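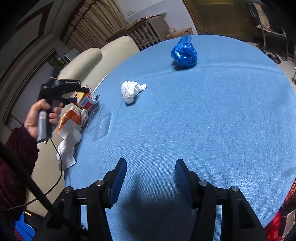
Ausgabe 108 | Seite 9

Artikel drucken | Per E-Mail versenden

Der Tisch, auf dem alles landet

Im Wohnzimmer von Sepehr Fallahi steht kein Esstisch im strengen Sinn. Auf der hellblauen Decke wird gegessen, geschrieben und sortiert, und dazwischen bleibt liegen, was gerade keinen Platz hat: ein zusammengeknülltes Taschentuch, eine blaue Plastiktüte, am Rand ein durchsichtiges Tablett mit Medikamentenschachtel. Gleich dahinter beginnt das Sofa, an der Wand steht das weiße Gitterbett.

Fallahi wohnt seit August in Stedstead. Den runden Tisch hat er gebraucht gekauft, für 430 Kronen, und erst danach gemerkt, dass er keine Ecken zum Abstellen bietet. Was auf einem runden Tisch liegt, rutscht nach und nach in die Mitte. Das Tablett kam später dazu. Medikamente gehören hinein, Taschentücher und Tüten nicht.

Abgeräumt wird abends um 9, wenn das Kind schläft. Tüten werden glatt gestrichen und gefaltet, Papier kommt in den Müll, das Tablett wandert ins oberste Schrankfach, außer Reichweite. Die Decke schüttelt Fallahi auf dem Balkon aus. Sie hat eine Struktur, in der Krümel hängen bleiben, und muss deshalb öfter in die Wäsche als die glatte, die er vorher hatte.

Eine Kommode für den Flur ist bestellt. Bis sie kommt, bleibt der Tisch Ablage.

Artikel drucken | Per E-Mail versenden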